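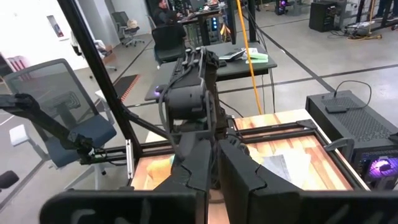

Part-time table setter and tidier, Brindgate

Kavanagh is looking for two people to set up, tidy and reset household items on a tabletop, four mornings a week. The work is done at our rooms in Brindgate and starts as soon as we have found the right people.

What the job involves

You will work at a table with ordinary things from a kitchen or an office: cups, mugs, tumblers, cloths, small racks and shelves. Each task comes with a short card that says which items to use and how they should be left at the end. Some cards ask for a neat row of cups on a rack. Others ask for a table that looks like someone just got up from it. You set it up, check it against the card, sign the sheet and go on to the next one.

A typical morning includes:

Laying out items from the storage bins
Lining up drinkware on the rack, with handles turned the way the card says
Folding or crumpling cloths
Wiping down the table and the shelf board
Washing and drying cups before they go back
Noting anything chipped, cracked or missing

Our storage room holds 287 items at present, and we add to it often. Drinkware gets the most use. On the small black rack with the wooden board, for instance, we may have a tall purple tumbler, a plain peach-pink one, a navy mug and a clear glass mug side by side.
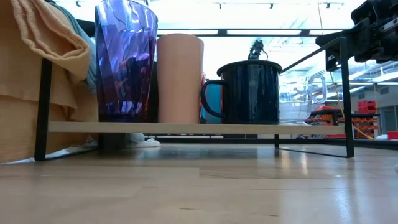 Glass and enamel need different handling, and we will show you how we want each one picked up and put away. You do not need to have done this before. People who have worked in a cafe, a shop or a hotel often settle in quickly.

Who we are looking for

You should be careful with breakable things and able to follow written instructions closely. You will be on your feet for part of the shift and will lift bins of up to 7 pounds. Being able to tell similar colors apart matters, as the cards go by color. You need to be 18 or older and allowed to work in the United States.

Hours and training

Shifts run from 8:30 to 12:30. The first week is paid training with Folasade Adeyemi, who runs the item room, and after that you will report to Obinna Anozie. There is a kitchen with a fridge, and parking behind the building is free — the lot fills up early, so the side street is a good backup. The post runs through December and may be extended.

How to apply

Send a resume or a short note about yourself to Musa Mohammed at the Kavanagh front office, and say which mornings you can work. A cover letter is not needed. Applications close on 2024-03-26. We will invite people in for a half-hour visit, which includes setting up one table from a card.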